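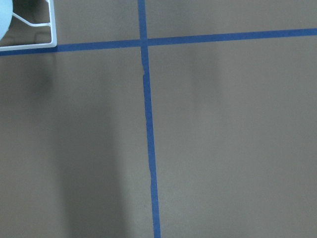
## 4. Laying out the work surface

Before you switch on the Akolgo arm for the first time, give yourself a quiet half hour to mark out the table. It's pleasant work, and you'll be glad of it later, when you want to put things back where they were yesterday.

**You will need:** a roll of blue tape, scissors, a soft cloth, and the Manbridge measuring strip from the lid of the kit box.

1. Wipe the surface with a barely damp cloth and let it dry fully. A matte top in a plain, quiet color works best with the wrist camera.
2. Measure 405 mm out from the front of the base plate and make a small pencil tick.
3. Lay the first strip of tape through the tick, pointing away from the base. Press it down from one end to the other with your thumb.
4. Lay the second strip across the first so the two make a plus. Let them overlap at the crossing — there is no need to trim the tape there.
5. Set your rack, stand, or bowl at least 145 mm from the crossing, inside one of the four sections. It may sit close beside the tape, but please don't let it rest on top.
6. Open Iller on your computer, choose **Table > Look Down**, and wait 10 seconds while the picture settles. Both strips should show in the view.
7. Click **Save Crossing**.

**Note:** Please don't fret over neatness. A strip that leans a little, or an edge with a small nick or wobble in it, is fine. Iller works from the middle of the crossing, and our own tables in Stirkthorpe are no tidier than yours will be.

**Note:** Soft shadows on the table are all right too. If Iller tells you it can't find the tape, try moving your lamp before you change any settings.

**Caution:** Keep hands, sleeves, and scissors off the table whenever the arm is powered. Press the stop button before you fix or replace any tape, even if it's only a corner that has lifted.

If you move the base plate, repeat steps 2 through 7.

*Revised August 2021*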